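Travel Writing Workshop, Unit 5 handout
Getting There Is Part of It: writing the journey before the destination
December 2020

Okay, so last unit we all wrote about a place, and I loved reading those. But almost every draft started at the hotel door! You went from your couch to the lobby in one sentence. I want you to back up this time and give me the bus, the ferry, the wrong platform, the long wait with the vending machine humming at you.

I'll use my own trip to Shemweta, since I've told you bits of it already. I went in February, which is the cheap month, and I took the slow train up from Bidden and then a ferry. My first draft said "After a long journey we arrived in Shemweta." That's the whole day gone. I was on that train for hours with a man across the aisle peeling oranges into his hat, and I left him out.

What to put in

Start with the thing you were worried about. For me it was the ferry. The ticket office in Bidden closed early and I had 3000 in local bills folded in my sock, because somebody online had told me to do that (don't, it hurts). Worry gives your reader a reason to keep going. Will she make the boat? I made the boat. It left late anyway.

Then give me something small and exact. My seat was number 451 and the train had nowhere near that many seats. I never found out why. You don't have to explain a detail like that, just set it down and move along.

Food helps a lot too. People remember what they ate on the way much better than what they ate once they got there, at least I do. On the ferry I had a paper cup of soup and a sweet roll with hard pink icing, and I can still tell you how the icing cracked. If you're stuck, write one paragraph about a snack and see what else comes back with it.
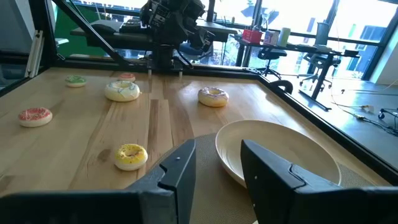
Snack paragraph warm-up: toy donuts on a wooden tabletop. Pick a frosting color and go.

Now, about time. A journey is mostly boring, and you can't write all of it. What I do is slow down for three moments and skip like crazy between them. In my Shemweta piece those are the ticket office, the orange man, and the first sight of the harbor lights at Cineck, where the ferry stops before crossing over. Everything else gets a line or less. "We sat outside Cineck until dark" covers a big chunk of my afternoon and I don't think anyone misses it.

Watch your verbs here. In the last batch I saw a lot of "we were able to see" and "there was a view of." Just say what was out there. The hills went brown, then white. A dog ran along the fence. Short is fine.

One more thing and then I'll let you go write. Guidebook facts. I carried the Porkel guide all over that trip and my early draft had whole lumps of it sitting in the middle, the age of the pier, the length of the crossing, on and on. If a fact changed what you did or how you felt, keep it. Mine said the ferry had a heated cabin. It did not have a heated cabin. That one stayed in!

For next time

Write the getting-there part of a trip you've taken, two pages, double spaced. It can be a short trip. A drive to your grandmother's counts, and so does the airport shuttle. Stop the moment you arrive, even if it feels abrupt.

Bring 3 printed copies so we can swap in groups. Mark the spot where you slowed down the most, and write a question in the margin for your readers. Mine would be "do you want more of the orange man?" (Everybody always does.)

Reading: the two ferry pieces in the packet, the short one first.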